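**Ticket: Sterell travel tripod, center column slips under load**
Status: open, waiting on part
Handled by: Kagiso Matlala

Customer shoots landscapes, bought the Sterell from the Stodholm store in August. Column creeps down with a long lens on. Fine with the small prime.
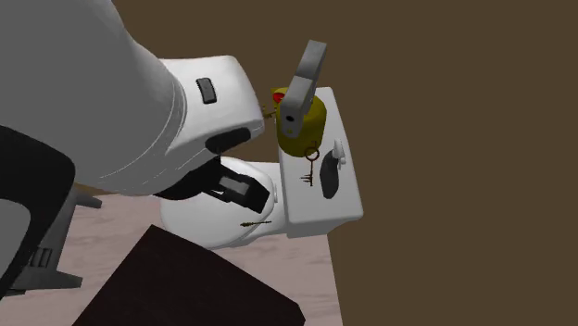
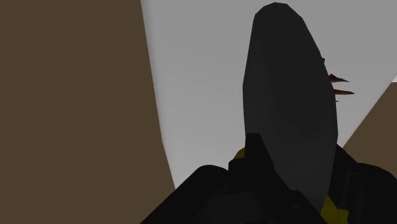
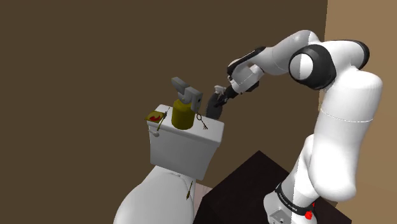

Tried so far:

- Tightened collar by hand, full turn. Still creeps.
- Pulled column, wiped off grease. Someone had lubed it — dont do that. Better, not fixed.
- Weighed the kit on the kitchen scale: body 800 g, lens 800 g, plus the Nuro ball head. Well under the limit, so not overload.
- Swapped in the collar from our shop unit. Held for 13 minutes, no movement at all. Put the old one back, slipped inside 5.

So it's the collar, or the plastic shim inside it. Shim looks polished on one side, can't see a crack.

Legs ok. Twist locks ok. Ball head ok, checked seperately on a bench clamp.

Asked Ekwueme for a new collar + shim set. They say up to two weeks. Told customer to shoot with column all the way down untill then and hang the bag off the hook.

Customer asked if tape around the column would work. No — leaves glue in the collar.

To do: log serial no., chase Ekwueme if no tracking number, retest with the long lens before it goes back.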